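Lockdown birthday number one, and what I bought for it

27 April 2020

So we had a birthday in the house and nowhere to go with it. My youngest turned 9 and the bowling party we'd booked back in the winter was cancelled (refunded, to be fair to them, and quickly too). I had a cry in the utility room, had a biscuit, and then sat down and planned the best party at home I could manage for £50. Several of you asked on my last post how I got on, so grab a cuppa, because I do go on a bit.

First stop was Lotitz, because it's the one place near us selling party bits and groceries under the same roof, so I could fold it into the weekly shop and not make a separate trip. If you haven't been since the new rules came in, there's a queue outside with tape on the pavement and it does move! I waited long enough to read every poster in the window twice. Inside they've got arrows on the floor, and the seasonal aisle is right at the far end, past the pet food, so you can't nip back if you forget something. Ask me how I know. I went round the entire shop again for candles.

The Easter stock was all marked down, which was brilliant for me. I picked up yellow bunting, paper plates with chicks on (she's nine, she doesn't mind a chick), two bags of mini eggs for the top of the cake and a roll of crepe paper in a green that matched nothing. No balloons anywhere. I asked the lad stacking shelves and he said they'd sold out by ten that morning and he couldn't say when the next lot would be in.

Balloons I ended up getting from Gitow online. They were a bit dear with the postage but they came in three days, well packed, and there were spare ribbons in the bag, which I've put away for October and the Halloween decorating. I'm already thinking about that, yes. Don't judge me, it's something to look forward to.

Now, flour. I know, I know, everybody's banging on about flour. I'd tried both supermarkets and the corner shop with no luck and was getting ready to make some kind of cornflake tower when Ritu Shukla from the top of our road messaged to say the Mohmand shop had self-raising in, one bag each, behind the counter so you have to ask. I was out of the door before I'd finished reading! They also had icing sugar, cardamom, the good rose syrup and those long sparkler candles I'd given up on. Lovely people. They've been doing home deliveries for the older customers on the Oltport side of town and they still found time to ask whose birthday it was. A little box of barfi went in my bag and they wouldn't hear of me paying for it.

The cake was meant to be a unicorn. It had a horn and it had eyelashes, and I'll leave it there. The recipe was my usual sponge, four eggs and the same weight of everything else, with buttercream on the outside coloured in three bowls. If you're doing this at home, use gel colour and not the liquid sort, I always forget and then it goes runny and I'm tipping in more icing sugar at eleven at night.

For party bags (she wanted to do party bags even with no guests, bless her) we made up five and left them on doorsteps on our daily walk. Each one had a chocolate bar, a bouncy ball, a sheet of stickers and a slice of cake wrapped in foil. The stickers were 2-for-1 at Lotitz, by the tills. Petro Hutsuliak's twins waved at us from their bedroom window with the bags on their heads, and that was the bit she talked about at bedtime.

We did a video call at four with both sets of grandparents and my friend Zodwa Pretorius, who'd put on a full face of glitter for it. My dad spent the first ten minutes showing us his ceiling. We played musical statues with the music coming out of the wrong laptop, and pass the parcel with four of us in the lounge, so everybody got loads of turns.

Total came to £48 and some coppers, including the balloons and the postage. I'd do the bunting again and I'd skip the crepe paper, it's still in the drawer.

Next on my list is VE Day, as our street's talking about doing tea in the front gardens with everyone staying on their own side of the wall. I want red, white and blue everything and I want scones. If anyone has spotted flags in the shops, please tell me in the comments before they all go! Jam too, I'm down to the end of a jar of marmalade and it won't do.

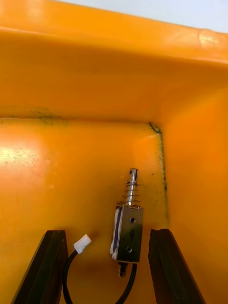

Did you find any birthday candles in the end, or only the sparkler ones?

I found both. The ordinary ones were at Lotitz on my second lap, on the bottom shelf by the cake cases, and the sparklers came from Mohmand.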